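Elema series two soundtrack: master speed and missing cues

Forum > Television music > Restoration and releases

tenorclef
Posted February 19, 2026

Has anyone compared the Drusirent reissue of the Elema score with the broadcast audio? I have lined up the main title against my off-air recording and the disc runs sharp by nearly a quarter tone. The duration is shorter by the matching amount, so it's a straight speed difference and no pitch processing is involved.

My first thought was that they had worked from a PAL transfer of a film-speed element. That would give a rise of four per cent, or a bit over two thirds of a semitone, and this is less than that.

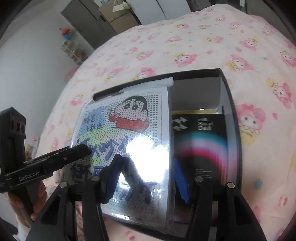 The end title is closer to correct pitch than the opening, so whatever happened did not happen to the whole reel evenly. Both are the full orchestral version, with the cor anglais on the second strain.

wowandflutter
A drift across one reel suggests the playback machine to me. If the supply tension was wrong and the pack was large, you'd get slip at the capstan which changed as the reel went down. Is there mains hum on the disc? If so, measure it at both ends. It should sit at 50 Hz and any departure gives you the error directly.

tenorclef
There is hum under the quiet cue before the harbour scene. I'll run it tonight.

Rampersad_fan
I don't agree that it's a fault. Rampersad conducted the title twice, once for the broadcast and once for the LP, and the LP take was faster. The sleeve of the original LP says "re-recorded for this album". Drusirent used the LP tapes.

wowandflutter
A faster take wouldn't be sharp. Orchestras do not go up a quarter tone when the conductor hurries.

Rampersad_fan
They do tune differently on different days, though. The LP was done at Tenville with the hall organ in the last cue, and that organ was well above 440. Everybody would have tuned to it.

tenorclef
That would account for pitch. It wouldn't account for the duration matching to the same ratio, unless by coincidence.

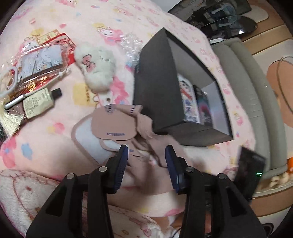

Striped trim and the small printed lettering.

stavebystave
Raffaele Caruso's notes in the booklet (page 4) say the source was a quarter-inch safety copy made in November of the year of transmission, and that the LP masters were not found. So the LP theory is out, if the notes are right. He also lists two cues as "not extant", and one of those is on the library disc 2,000 copies were pressed of. I have it. The surface is poor but it's all there.

Rampersad_fan
The notes have been wrong before. He credits the cor anglais solo to the oboist.

stavebystave
Same player, doubling. It's on the session sheet.

wowandflutter
Back to the hum. Bear in mind that a safety copy has two generations of it, so you may see two peaks. The lower-level one is not necessarily the older.

tenorclef
Results. One clear peak at 51.2 Hz in the harbour cue, and 50.4 Hz under the end title. No second peak that I can separate from the noise. I make that 2.4 per cent fast near the start of the reel, falling to 0.8.

wowandflutter
Then it's playback speed — or the copy was made on a slow machine, which looks identical from here. A varying correction is simple enough if you take readings at each quiet passage and interpolate. Don't use a single figure for the whole disc.

Rampersad_fan
I accept the hum figures. I'd still like to hear the LP alongside it before calling the tempo wrong.

stavebystave
I can transfer side one at the weekend. Flat, no declicking, 96 kHz. Send me a message if you want the files.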